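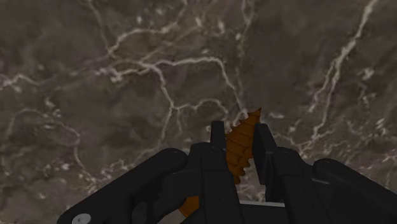 Clomen Poems: a small set of contemporary poems with reader notes

What this is

Clomen is a text collection of short poems in English, gathered from little magazines and chapbooks whose authors agreed to be included. Each poem comes with notes from two readers. It was put together by Josué Holanda, with the notes edited by Craig Lamont. I wrote this card, and I was asked to be fair to the set. I have tried, but I have doubts about some of it and they are written down below.

Files

poems.txt holds the poems, one after another, with a blank line between stanzas and a line of equals signs between poems.
notes.csv holds the reader notes.
sources.csv lists the magazine or press, the issue, and the permission status.
old/ is a mess. Leave it alone unless you are trying to work out why a poem is missing.

Fields in notes.csv

poem_id: matches the number at the top of each poem.
reader: A or B. The readers asked not to be named.
form: free text. "Sonnet" here means whatever the reader thought a sonnet was. Reader B used it for at least one poem of 8 lines.
mood: one word. See below.
score: how much the reader liked the poem. 999 means no score was given. Please filter this out before you average anything. An early chart of ours did not, and it made the prose poems look like masterpieces.

Where the poems came from

Most are from Plakeo, a stapled quarterly, and from the Jokstead chapbook series. A smaller batch came from the Morrison reading series, where poets handed over typed pages at the door. The Morrison pages were retyped by hand. Line breaks in that batch are suspect, especially where a long line ran over on the page and the typist had to guess.

Plakeo and Jokstead share an editor, so whatever claims you want to make about "contemporary poetry" from this set, you would be making them about one person's taste. It is a decent taste, heavy on rivers and dead fathers. Spoken word is nearly absent. So is anything funny.

About the mood labels

I don't think much of these. Two readers were given a list of words and told to pick one per poem. Craig's position is that a rough label is better than none, and that disagreement between readers is useful in itself. Maybe. When I went back through the file, a lot of the disagreement was between "wistful" and "melancholy," and I couldn't say what a person would learn from that. If you need the mood column for something serious, read the poems yourself first.

What it might be good for

Looking at line length and stanza shape in the Plakeo poems, where the layout was checked against the printed issues.
Teaching, if you want students to argue with the reader notes.
Testing a poem parser on indentation. There is plenty of it.

Please don't use it to rank poets. The scores come from two people, one of whom admits she was tired.

Permissions

Poets keep their rights. You may quote from the set in reviews and classroom handouts with the poet's name attached. Reprinting a whole poem anywhere else needs the poet's say-so. If the status column in sources.csv says "verbal," treat that as a no until you have it in writing. Josué disagrees with me on this and thinks verbal is fine among friends.

Known problems

Accented letters are broken in part of the Jokstead batch.
Epigraphs are sometimes stored as the first line of the poem.
Poem titles in all capitals were lowered by a script, including one where the capitals were the point.
Translations are not marked as translations.

Changes

September: removed a poem at the author's request, fixed the separator lines, added the status column. The mood column stays for now, over my objection.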